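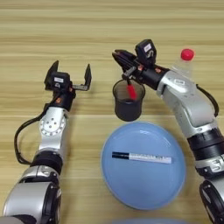

Halley Round Plate, Light Blue

A round plate in a soft light blue, made for Lenemach by the Shojaei pottery. It suits toast, a sandwich or a slice of cake, and it works as a saucer under a mug on a desk or a timber table where you'd rather not leave rings.

Price: $99 for a set of five
Stock code: 785
Colour: light blue
Availability: in stock, Vurkilo warehouse

Details

Glazed stoneware with a matte underside. The glaze is mixed in small batches, so the blue can vary a little between sets. Plates within one set always come from the same batch. If you are adding to a set you already own, write the batch letter from the bottom of your plate in the order notes and we will match it where we can.

The plates stack. They fit a standard dishwasher rack and the narrower slots of most drawer models.

Care

Dishwasher safe on a normal cycle. Microwave safe. Not for use in the oven or under the grill.

Grey marks from cutlery come off with bicarb soda and a damp cloth. Marker and pen ink can be wiped away with methylated spirits, then wash the plate as usual before using it for food. Don't use steel wool on the glaze.

On a timber tabletop, check the underside for grit before sliding the plate across. A placemat is a good idea on soft or oiled finishes.

Delivery and returns

Orders are packed within three business days. Each plate is wrapped separately in paper and the carton is recyclable kerbside. If a plate arrives chipped, keep the carton and send a photo with your order number to the Lenemach service desk. We replace single plates at no charge.

Unused sets can be returned for a refund in their original packaging. Return postage is paid by the customer unless the item is faulty.

Also in the Halley range

Halley cereal bowl
Halley mug
Halley oval platter

Trade and café orders: contact Arash Ghasemi at Vurkilo.

Page updated 31 May 2022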